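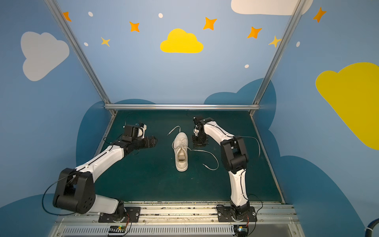

Has anyone here properly compared finger types for shoelaces? I'm trying to choose between the Skondon narrow fingers and the wider Demine ones for a two-arm setup, and I keep changing my mind. The job is lacing and tying a shoe, and I've started with a white low-top because the lace shows up nicely against the green work surface, even out where it makes that big loop to the right. The soft stuff is what's getting me. Boxes and bottles I could pick up all day long with either set, but a flat lace has a habit of folding over on itself and sliding out sideways just when you want some tension on it.

So far I've logged 68 tries with the narrow fingers and I'm still at it with the wide ones. The narrow ones are lovely for getting hold of a lace that's lying flat (you can nearly scrape it up), but they let go early if the other arm pulls. The wide ones hang on well and then bring half the knot along with them.

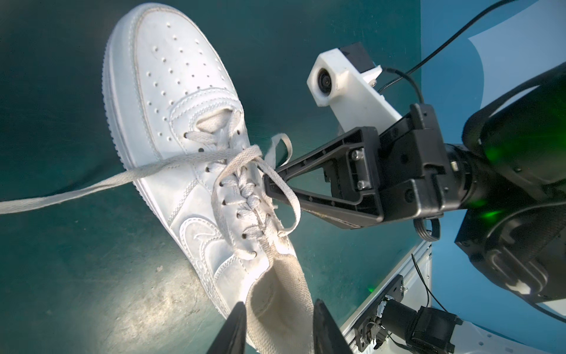 Lace held in one gripper, with the other arm's fingers at the heel.

My other headache is the cameras. I've got one on each wrist and one looking at the whole workspace, and I can't decide whether the wrist views are worth the extra cabling. Close up they're brilliant for seeing the eyelets. The trouble is that white lace on white leather is hard going for the tracking software, and it loses the end whenever it crosses the toe. Would you spend the money on better fingers first, or better cameras? The controller is a Villalobos and I'd like to keep it, please!

Posted by Abla Tannous, 5th February

Khalil Saliba
Fingers first, no contest. I had the Demine set on for a cable job and the pads were the whole problem – too smooth, so I was squeezing harder and harder to make up for it. Stick a thin strip of soft rubber on the narrow ones and drop your closing force a bit before you buy anything. Also check both arms close at the same speed. Mine didn't, and I blamed the pads for a fortnight.

And keep the wrist cameras. For holding the shoe still you can probably manage with the overhead view, but for picking up the end of a lace I wouldn't want to be without them. 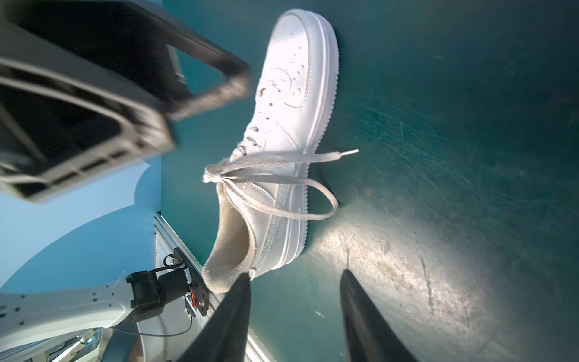 Testirska_fan reckons you should forget both and get the Testirska fingers, they're better. Can't remember what I paid but it wasn't much.

Abla Tannous
Thanks both. Rubber strip ordered, and I'll have a look at the closing speeds tonight. Khalil, did you glue yours or use double-sided tape?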